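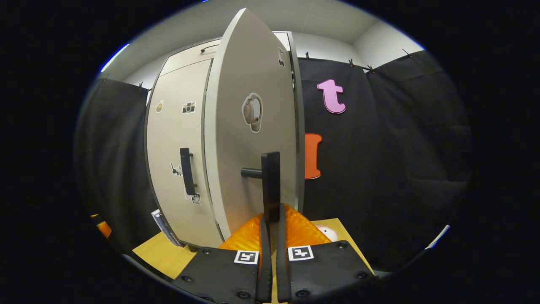 Beige cabinet, door open, black lever handle

Skimside Forums > Workshop > Hardware and fittings

Lever handle on beige cabinet, spindle slop

busard68
Posted September 26, 2021
Looking for opinions on lever handles for storage cabinets. Mine is a beige unit I bought used. The lever has 5 degrees of play before the latch moves. Spindle is square, 7 mm measured. The follower in the lock case is 8 mm. Is a sleeve acceptable or should I replace the spindle?

Witold Zalewska
Replace it. A sleeve on a 7 mm spindle holds for light use and then the corners round off. An 8 mm spindle costs less than the sleeve kit.

tolerance_stack
Disagree. I sleeved a set in December and there is no measurable play yet. Brass shim, folded tight, no glue. If his lever is bored for 7 mm he can't fit an 8 mm spindle without broaching the handle.

Witold Zalewska
Then he needs a stepped spindle, 7 to 8. Górecki lists one, part 1433. I have used it on office doors, not cabinets. Check the length before ordering.

kmh200
Is the play in the spindle at all? Pull the lever and turn the spindle by hand in the follower. On my Zaltel the set screw had backed out and the spindle was fine.

busard68
Set screw is tight. Spindle turns in the follower by hand, same 5 degrees. Lever is bored 7 mm, so the stepped part it is.

tolerance_stack
Your money. Shim stock is in the drawer for most of us.

Witold Zalewska
Shim stock also migrates into the lock case – I have picked it out of two of them. Grease the follower while you have it apart. Lithium, thin coat.

kmh200
Dry graphite for me. Grease collects grit in a shop.

busard68
Ordered the stepped spindle. Will measure the play again once it is in.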